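What goes on at robot club?

I get asked this all the time, usually by people who think we spend every afternoon making robots fight each other. (We don't! Well, once.) I go to the Flolgate robot club, and this term we're getting ready for the Grurkmont Challenge, where your robot has to pick up parts and put them where they belong. Our robot is called Nicholas.

Picking things up sounds easy, doesn't it? You've been doing it since you were a baby. Your fingers can feel if something is slipping, and your brain sorts it out before you've even noticed. A robot with two fingers has a much harder job, so we practise with three sorts of parts.

First, solenoids. A solenoid is a coil of wire with a metal rod called a plunger. Send electricity through the coil and it turns into a magnet, and the plunger moves – clunk! Lots of them have a spring as well, to push the plunger back again.

Next, circuit boards. They're flat, with tiny bits all over them, so you've got to be gentle.

And then wires. Oh, wires! They bend, they tangle and they never lie the same way twice.

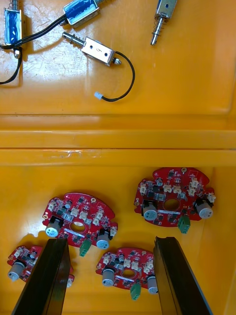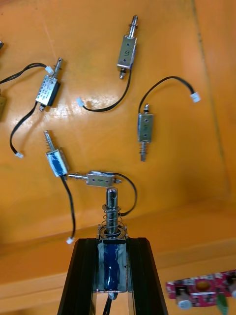
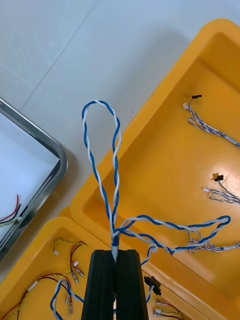
Parts practice: solenoids and red circuit boards in the first picture, a big solenoid in the gripper in the second, and twisted blue and white wire in the third.

Every try goes in the club notebook. We're up to 113 tries so far, and I've written in some 20 of them myself. You put down which part it was, where the fingers went and whether it got dropped. My favourite entry just says "boing".

At the challenge you get 10 minutes. The Mongate club scored 1,920 points last year, and we'd love to beat that in May.

Want to try it at home? Put on a pair of thick gloves and pick up a paper clip, a bit of string and a playing card, using only one finger and your thumb. Which one was hardest? I bet it was the card, but my brother says string.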